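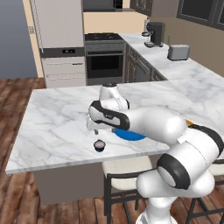

When the Rathnayake catering group introduced robotic arms at its Unley kitchen in April, its 125 employees were told that no positions would be cut. Sinan Kahraman, who manages the site, said the commitment had been kept.

"The work has moved," Mr. Kahraman said. "Two people who used to clear dishes all day now plan the routes and check the arm's grip settings."

The kitchen sends out over 700 meals a day. Nevzat Taşdemir, a shift leader, said staff had asked for more training before the second phase.

"We rehearse each task in simulation first, down to where a cup is standing," he said. "People want to be in the room for that. They know the counters better than the software does."

A further course is scheduled for October 1, 2019.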